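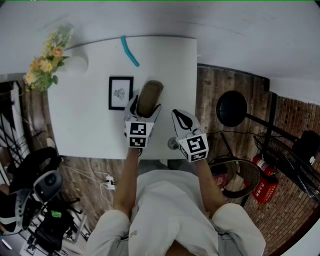

Left gripper busy, right gripper open, at the white table.

Havley Robotics Club: Frequently Asked Questions

Do I need to know how to code?
No. You need to know how to pick up a small thing and put it down again, slowly, many times. Coding starts in February.

Why hand-held grippers?
Our robot learns from people doing the job first. You wear out before it does.

How many tries make a full set?
258. Onyekachi Effiong has done two sets and would rather not discuss it.

What does it cost?
$20 a term — snacks not included, though often found.

Can I move the flowers?
Ask Chinyere Osagie. Then don't.

Do we compete?
Yes, at Trillstead. Last year we placed seventh and told everyone.

When is sign-up due?
01/10/2019, at the Pindville front desk.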